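3.2 Typing posture and wrist load

The sample was 28 office workers at Fotwood, each observed for 2 hours on a Saturday. Wrist angle was scored by Hofstetter and Ayele.

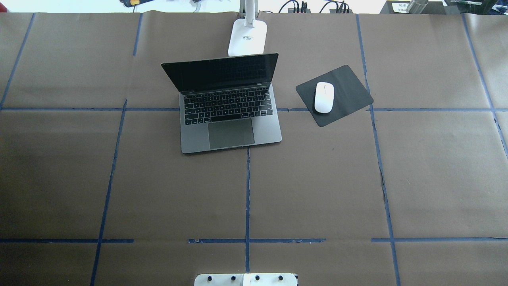

Figure 2. Open laptop on a taped, paper-covered tabletop.

Scores rose with time spent typing. 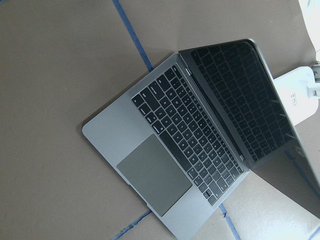 Wrist load depends on where the forearm is supported. On a base with a palm rest on each side of a large trackpad, the heel of the hand can bear weight.

Breaks were not controlled.

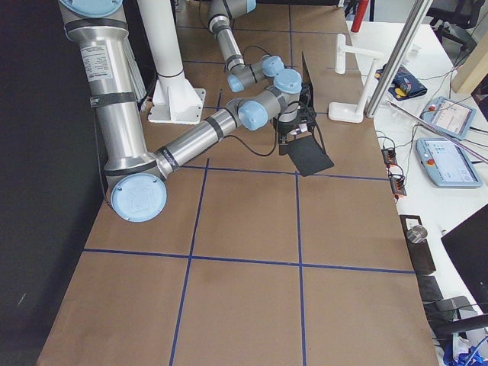 Did breaks lower the scores?
The data cannot show this.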